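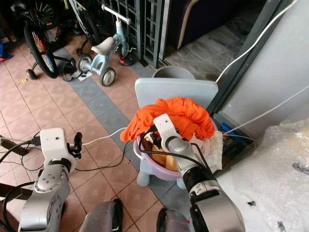 淡紫色塑料盆里的一盆衣服，后面停着孩子的自行车。

阅读时间 3分钟

搬进这栋楼第四年，我还是想替公共洗衣房说几句话。家家有洗衣机，当然方便。可是方便完了呢？门一关，谁也不认识谁。

小时候住的院子，水龙头只有一个。早上六点就有人排队，盆挨着盆。谁家添了孩子，谁家老人住院，洗两件衬衫的功夫全知道了。烦不烦？烦。我妈到现在还说烦。但她也说，那年冬天我发烧，是隔壁端着盆的阿姨先听见我哭的。

现在的新小区，3235户，业主群里天天吵停车。洗衣房？规划图上有，交房的时候变成了快递柜。物业说没人用。没开过，怎么知道没人用。

朋友 Jericho Enriquez 住在 Irnby，楼下留着一间老洗衣房，六台机器，常坏两台。他说最喜欢等脱水那十几分钟，手机没信号，只好跟人聊天。聊什么都行，天气，房租，哪家的面包又涨价。他在那儿学会了补袜子，还借到过一架梯子。

有人会说，这是怀旧，是拿别人的家务活抒情。这话我认一半。从前蹲在盆边的大多是女人，腰疼，手裂，十二月的水像刀子。我不想回到那种日子，机器该用就用。我想要的只是一间屋子，几条长凳，亮一点的灯，让人有个正当理由在哪里坐一会儿。咖啡馆要花钱，健身房要办卡，洗衣服不用解释。

65平米就够了。比售楼处那个沙盘占的地方还小。

下次业主大会我准备提这个事，估计又要被停车位盖过去。先写在这儿，有同意的邻居留个言把，凑够人数再说。

59 条评论 · 701 次分享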